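Handheld gripper demos: when do you replace the finger pads?

sanna_o
October 13, 2024
I'm recording pick and place demos by hand with a handheld gripper. 294 good ones so far. My pads are getting ragged and I don't know if I should rewrap now or finish the set first. The policy sees the fingers in every image, so I'm worried about changing how they look partway through.

loderbench
Finish the set. I swapped pads after 50 demos once and had to redo them.

dmtshali
Disagree. Bad pads slip, and then you are teaching it your recovery moves. Can you post what the wrist camera sees with the gripper open?

sanna_o
Open over the table:

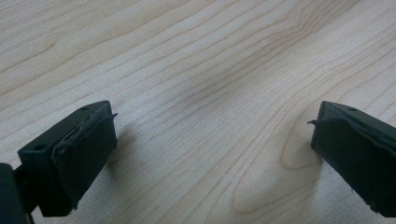

Both pads, nothing in the grip.

dmtshali
Those tabs sticking out toward each other are what I would fix. On anything thin they'll touch before the pad does. Trim them flush and leave the rest of the wrap alone.

loderbench
Trimming changes the look too.

dmtshali
A little. Less than a new wrap. I trimmed mine at demo 76 and trained on everything together with no trouble.

prodier_fan
Do you replay on an arm with the same fingers? If the arm has clean pads and the demos don't, that matters more to me than the tabs.

sanna_o
Same printed fingers on the arm, newer pads. I'll trim the tabs, record 3 test demos and compare before I go on.

loderbench
Fine, but keep the old ones in a separate folder.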